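Can my employer ask about family plans in a promotion interview?

Posted by Jidmont, April 17, 2021

I am employed by a company with 421 staff and applied in January for a supervisory position. During the interview, a member of the panel asked whether I intended to have children in the next few years. I declined to respond. The position was given to a male colleague with less experience, and the written feedback refers to "long-term availability." I would be grateful for guidance on whether this is permitted, and on what steps should be taken first.

Utby

Federal law does not list forbidden interview questions one by one. It does prohibit an employer from making a decision on the basis of sex or pregnancy, and a question of this kind, put to women and not to men, may be used as evidence of such a decision. The wording of your feedback is therefore important and should be kept.

You are advised to write down what was said, by whom, and in what order, while your memory is fresh. Keep the job posting, your application and all messages on the subject. Personal notes should be stored at home and not on a company device.
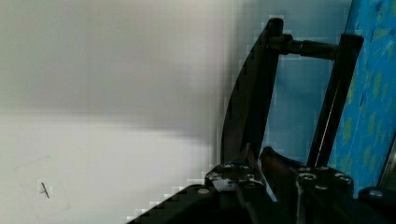
A written complaint to the human resources office is normally the next step. It should be brief and should state that you believe you were treated differently on account of sex — that statement matters, as it helps to establish protection against retaliation. Please note that an internal complaint does not stop the clock on an outside one. A charge with the EEOC must generally be filed within 180 days of the decision, or 300 days where a state or local agency enforces a similar law.

Zwane

Same thing happened at my previous place of work. I did not file. The period expired while the matter was under internal review.

Sadudby

The reply from Utby is correct in general. State law may offer further protection, and many state agencies accept inquiries by telephone without charge. It is also advisable to speak with an employment attorney before signing any document the company presents to you.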